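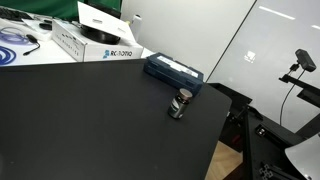
Work area 2: black table, with the white desk behind it.

Grarkside Workroom Safety Check
Building: Prestberg, upper floor
Date: March 30, 2001
Items on sheet: 58
Passed: 41
Comments are given only for the items below. The rest are ticked on the wall copy.

Tables and desks

4. Table top sound, no chips or splits. PASS
Lovely big surface and plenty of elbow room! A few specks of dust, so give it a wipe before the next job goes down on it.

5. Corners safe to walk past. PASS
The rounded corner is a real plus. I would love to see the same on the Kernness benches, which have caught my hip more than once.

6. Items kept back from the table edge. NEEDS WORK
The small dark bottle with the brown-bronze cap and the navy case are both over at the right side. Please bring them in toward the middle, or better yet give them a shelf.

7. Bottles and jars labeled. CHECK
The one on the table does have a gray label. Please make sure the contents can be read easily and the name matches the list on the cupboard door.

Cables

11. Cables clear of desk edges. NEEDS WORK
The black one with the small plug curls down toward the front of the white desk. The purple-blue one is coiled already, great, do the same with its neighbor. We still have a bag of ties from the Flanagan order.

12. Outlets not overloaded. PASS
Huge improvement on last July.

Storage and clutter

15. Desk tops clear enough to work at. NEEDS WORK
The white desk is doing too many jobs at once. Keyboard, tray, ROBOTIQ box, all sharing one stretch of desk. Find the box a home and you get a really nice workspace back.

16. Nothing stacked where it could slide. NEEDS WORK
Take the round black piece off the top of the box and lay it flat. The sheet leaning on the monitor can go in the tray.

Floor and exits

21. Walkway open on both sides. PASS

22. Exit door opens fully. PASS
Swings beautifully with the new hinge.

23. Floor area posted. PASS
Sign reads 2,100 square feet, matches the plan.

Follow-up
Items 6, 11, 15 and 16 are all quick ones, an afternoon at most. Item 7 before anyone uses the bottle again, please. Great progress in this room, keep it going!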